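Small conveyors and feeders > Belts and rollers
Fine lengthways marks on a green bench conveyor belt: replace or leave?

fzaugg
Posts: 1919
September 6, 2021

I have a short bench conveyor, bought second-hand through Todar, with no paperwork. It runs small parts along the table for sorting. The belt has developed fine marks running in the direction of travel, all within one stretch. They are easy to see with the light across them and hard to see otherwise. The rest of the surface is only lightly scuffed.

Whole table first, then close up. 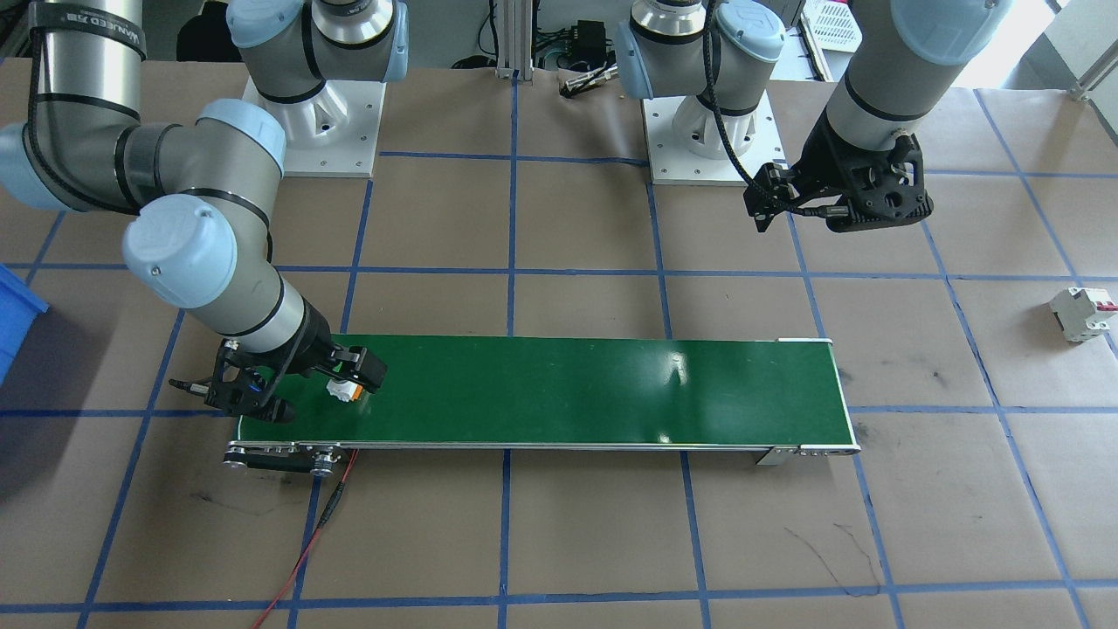
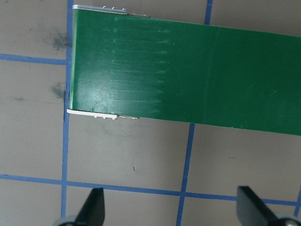
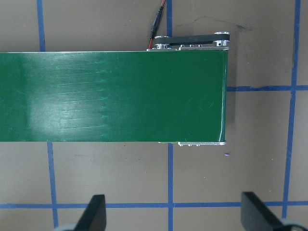 The running hours are nearly 2000 by my own log, plus whatever the previous owner put on it. Speed is constant and the parts are light. The belt also drifts towards one side over a long run and has to be brought back at the tension screws. I don't know whether the drift and the marks are related.

Questions:
Would you change the belt now?
Is it safe to clean it with solvent?
Should I be looking at the rollers first?

Nadja_S

Leave the belt. Marks parallel to travel are what you get when something hard sits still and the belt passes under it. If parts are held at a stop, or touched while the belt is moving, each one draws a line. It is cosmetic until the top cover is worn through and you can see fabric.

As for solvent, find out what the belt is made of before you put anything on it. PVC covers go stiff if you keep wiping them with the wrong thing. Lukewarm water with a little washing-up liquid, then a dry cloth.

onni.saarela

I don't agree that it is only cosmetic. In the close-up many of the lines have a small pale fleck at one end. A part held against a moving belt leaves a line that fades out. A fleck at the end looks to me like cover material that has been pushed up and left there, so whatever made the line was digging in. If those flecks come off they go round the tail roller, and then you get build-up on the roller and the belt starts to wander. That would tie in with the drift.

Can you feel the lines with a fingernail?

fzaugg

A fingernail catches on some of them, slightly. I hadn't looked at the ends. They could be raised. They could also be dirt.

I do stop parts by hand while the belt is running, so Nadja may well be right about the cause.

Nadja_S

Then stop the belt, not the part. If you can't, put a low guide across with a soft edge and let the part rest against that.

Onni, flecks that size will not move a belt sideways. Drift on a conveyor this short is nearly always the end rollers being out of parallel. The ratio of length to width gives you very little to work with, and a quarter turn on one screw is a large correction.

onni.saarela

I have scraped enough rubbish off tail rollers to think otherwise, but check parallelism first by all means, it costs nothing.

hermine_tanner

Some practical points, in the order I would do them.

Isolate it. There is a breaker with red levers on the paper at the right. If that belongs to this supply, fix it to something before you do any work. A loose breaker on its side gets knocked.

Mark the belt edge and the frame with a pencil at both ends. Run it for ten minutes and see which end moves first.

Measure between roller centres on both sides with calipers. Do it on the shafts and not on the end plates, which are often not square.

Slacken off, turn the belt by hand, and wipe each roller with a dry cloth. Look at the cloth.

Retension evenly and repeat the run.

I would also dress the red wire. In the first picture it comes out under the left end and goes straight across the paper to the near edge, where a sleeve or a forearm will find it. A couple of adhesive cable clips will do.

rbarroso

Has anyone mentioned the toothed belt on the side? If it is too tight it pulls on one end of the drive roller shaft. With small bearings and a thin side plate that is enough to tilt the roller. I had exactly this on an Ila feeder table. The flat belt always walked the same way and I spent two evenings adjusting the wrong end. Slackening the timing belt cured it.

Test: press the middle of the long run with one finger. You want a small amount of give. If it sounds a note when plucked it is too tight for this kind of drive.

fzaugg

It does sound a note. I had assumed tight was correct.

Hermine, I will move the wire. It was run that way to keep it off the tape lines on the kraft paper. I lay parts out by square and I didn't want a cable crossing more of them than necessary.

hermine_tanner

Run it along the underside of the frame and bring it off in one place. You would cross one square at most. Keep it clear of the pulleys. On the drive side the red and black leads go down behind the left-hand one and I can't see how they are held there. Check that the insulation isn't rubbing.

Nadja_S

Agreed on the pulleys. I am less convinced by the timing belt theory on a drive this small, but it is quick to try.

On the kraft paper: it sheds fibre, and the fibre collects on anything with static. If you find brown fluff on Hermine's cloth, that is where it came from. A cutting mat would be cleaner.

rbarroso

Paper is fine. It is cheap and you change it when it is dirty. A cutting mat under a conveyor picks up dents from the feet and then nothing sits level.

fzaugg

Results so far.

Roller centres were out by a small amount, longer on the drive side. I backed off the timing belt until it gave under a finger, then measured again, and most of the difference had gone. I took out the rest at the screws. The cloth came away grey with a few green specks in it. No brown fluff.

After an hour's running the belt stays within its pencil marks at both ends. I have cleaned the top with water and washing-up liquid only. Some of the flecks wiped away and some did not, so it seems you were both partly right.

onni.saarela

Green specks on the roller cloth are cover material. I would order a belt now and keep it on the shelf. Steiner will make one up from a sample length if you send the outside circumference and the width. Ask for the same thickness or your roller centres will change again.

Don't use belt dressing on it in the meantime. Skidov and similar sprays are meant for slipping drive belts and leave a film that holds grit.

Nadja_S

A spare is sensible. I still wouldn't fit it before the old one frays at the edge or the joint starts to lift.

fzaugg

I have measured for a spare and left the old belt on. I will check the pencil marks again in December and post the roller measurements then. The wire is clipped under the frame. The guide with the soft edge is still to be made. Does anyone have a view on felt versus thin foam for the face?

rbarroso

Felt. Foam crumbles.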